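Hestavar Mending and Linen Group - Minutes, April meeting

Hello all, I'm doing the minutes again so you get them my way. If I've got something wrong, tell me at the next one and I'll fix it up.

Chair: Volkan Toprak
Minutes: me
Started at 6:40 pm, once the kettle had done its thing.

1. Last meeting's minutes

Accepted, with one change. I'd written that we were washing the Grondau napkins at sixty and it should have said forty. Sorry to anyone who went home and cooked theirs!

2. Money

We have $1,221 in the account after paying for thread, the new iron and two months of hall hire. Volkan asked if we could put a bit aside for a second ironing board, because the queue on mending nights is getting silly. Everyone agreed, as long as it's one that doesn't squeal when you fold it up.

3. The Cerkomov order

This took up most of the evening (no surprise there). The Cerkomov dining hall has asked if we'd take on its table linen for the winter season, which comes to 3,000 pieces over the whole run, mostly napkins and tea towels. I think it's a lovely thing to be asked and also a frightening number of hems. We talked it round for ages and landed on saying yes to the tea towels first and seeing how we go. Volkan will write back and ask for their colours and when they'd want the first lot.

4. Repairs from the Ağca bundle

We've finished 69 pieces and they're ready to go back. The ones with torn corners are slower going, and I'd rather we did them properly than rushed. If you've got any at home in a bag somewhere - you know who you are - please bring them in, finished or not.

5. Folding

We had another go at agreeing on one way to fold. I'm a thirds person and I'll stay a thirds person, but the vote went to halves and halves again, so that's the rule for anything going out the door. Smooth it flat with your hand first, get the corners together, then fold. Leave yourself plenty of table to work on, and keep the reds in their own pile. 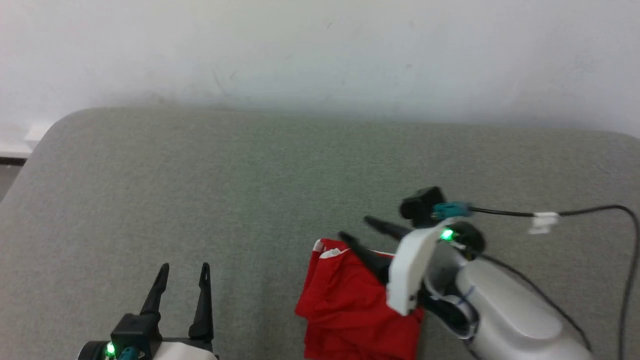 6. The room

The wall behind the grey table has a few scuffs and marks on it. I'll try a damp cloth and a bit of bicarb before we start talking about paint. Could whoever sets up next time please leave a bit of a gap between the table and the wall? Thanks!

7. Other bits

The tin of pins has been found (it was in the biscuit cupboard). We need more white cotton and a decent pair of snips. I'll pick up both and bring in the receipt.

Volkan closed the meeting at 8:15 pm. I'm on slice duty next month, so put in your requests early, and yes, I can do the lemon one.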